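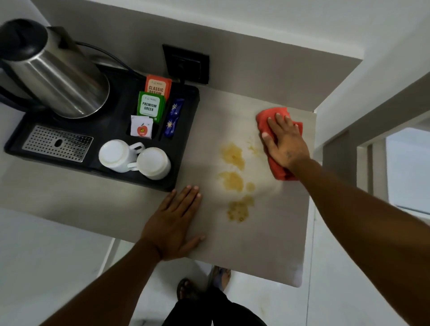
13 April 2026

Stain panels, second round. The Bornard sealer has now had since December to cure, which is longer than the tin asks for and longer than any kitchen fitter has ever waited. I have run out of reasons to put it off.

Four tiles, cut from the same slab offcut, edges taped. One bare, one with Bornard, one with Batex, one with Batex over Bornard, which both tins tell you never to do. Each tile gets strong tea, turmeric in oil, and the cheap red wine left from the leaving do. The wine has not improved. Drops go on with the pipette and stay on for 300 minutes under a watch glass, then blot, rinse, dry overnight and look.

Bare tile: took everything, as expected. The turmeric went in as if it had been invited. Tea left a ring with a pale middle. Wine went grey, then a colour I have written down as "dishwater" and will have to find a better word for before the report.

Bornard: tea lifted clean. Wine nearly so. Turmeric left a faint yellow that you can find if you know where to look, and customers always know where to look.

Batex: better on the turmeric, worse on the tea. I don't understand this and have moved on to the next tile in the hope that it would explain itself.

Both together: went cloudy before anything was dropped on it. The tins were right. Scraped a corner with a thumbnail and it came up in curls. Keeping the tile as a warning, top shelf, labelled.

Scrubbing rig: set for 555 strokes because the counter was left there by whoever used it last and the reset button is still missing. All tiles got the same, so it's fair, if not round. The pad shed green fluff on the Batex tile only. Pad changed after that, so strictly the bare tile had a fresh one. Noted, and I'll repeat it if anyone objects.

The Busus meter read low all morning. Gave it a new battery and it read low with more confidence. Checked against the white reference and it was out by 2 on gloss, so today's gloss figures have a pencil line through them and the stain scores stand.

Still to do: lemon juice, which everyone asks about, and hot pan marks, once the Jacobs hotplate is back from having its plug changed. Ask stores for more tape. The blue kind, as the other one leaves its own stain and I have already scored it once by mistake.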